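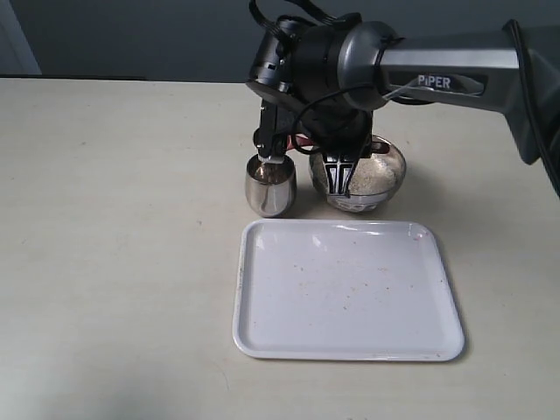

A PiPER arm over the steel cup and glass bowl at Gernuvel's Stondard site.

Gernuvel to record 3,000 kitchen table examples for Bokivura

STONDARD, February 2019 - Gernuvel has started gathering examples for Bokivura, its learning system for small kitchen jobs. Spooning, scooping, tipping out, putting back. 83 sessions logged so far, target is 3,000 by September.

Each example is one short task, start to finish, guided by a person and saved with the arm's joint positions. Spills stay in. So do missed grabs and second tries, marked as such.

"We threw away the bad ones at first. Big mistake," said Aníbal Bedoya, who runs the recording work. "The system had never seen a crumb. Now we leave the tray as it is and carry on."

Two operators per shift, 40 minutes each and then they swop. Cups, bowls and trays get moved between takes so that no layout is learnt by heart.

Sota Kikuchi, software lead, said checking is the slow part. "Recording a spoonful is quick. Agreeing wether it counted as a spoonful, less so."

A first batch goes to project partner Hirose for testing once labels are checked. Pouring tasks to follow, dates to be confirmed.

Press contact: Gernuvel press desk, Stondard. Interviews with both on request, mornings best.

ENDS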